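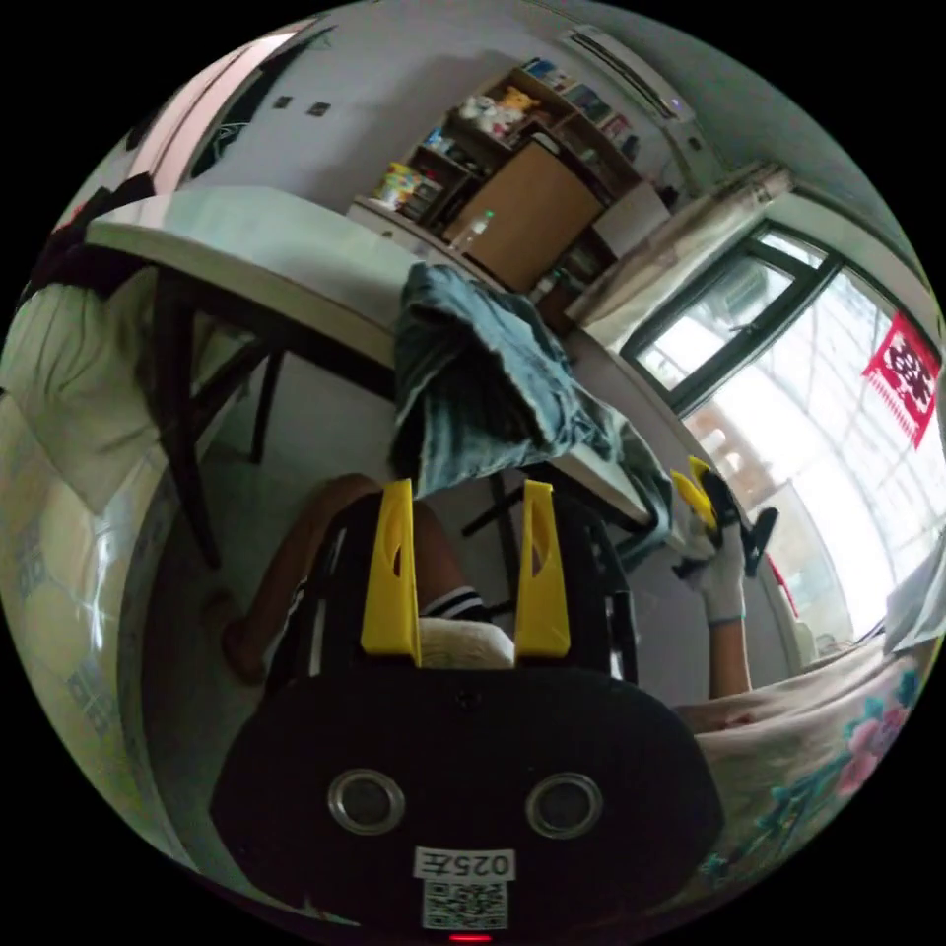 Swapping the fingers on a hand-held gripper

I look after the grippers on our Setside job, and the yellow fingers are what I fiddle with most! Denim is hard on them, so I have a look every 100 grabs (fussy, I know) and fit new ones at 1,000.

Switch off first. Undo both fingers from the black frame, wipe the frame down, then put the new pair on loosely. Close them slowly by hand – they should stay parallel all the way – and only then tighten up. Leave the QR sticker alone, and jot the label number in your log. Mine says 025左.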